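In defense of the silly mouse pad

I bought my first real desk when I moved to Dosuddale, and for 18 months I kept it the way the magazines tell you to. One lamp, one notebook, nothing with a face on it. It looked great and I hated sitting there.

So I gave up and let some junk back in. A cup I like, a bottle in a loud color so I remember to drink something, and a mouse pad shaped like a cat – the kind of thing a grown adult is supposed to leave behind in a college dorm. I sit down earlier in the morning now, and I'm sticking with the idea that the cat has something to do with it (my desk, my theory!).

My feeling is that work stuff gets way too serious. We'll spend 287 dollars on a chair without blinking and then feel embarrassed about a pad that costs less than lunch. But the pad is what your hand is on all day, and I'd like my hand to have a decent time. 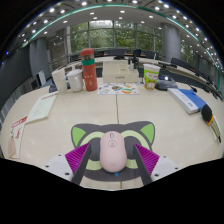

Akua Mensah thinks I'm kidding myself, and she wrote to tell me so: ears get in the way, a pad should be a big plain rectangle, and anything cute stops being cute after 20 days because you quit seeing it. She's on her third gray rectangle and says she's never once thought about any of them, and she means it as praise.

Okay, the rectangle does give you more room. If you play games or edit photos all day, go get one. I mostly answer email and move numbers from one column to another, and I've never run out of cat.

As for not seeing it anymore, I don't buy that. I still notice those green ears most mornings, usually before the coffee's kicked in, and it cheers me up a little – then I open my inbox.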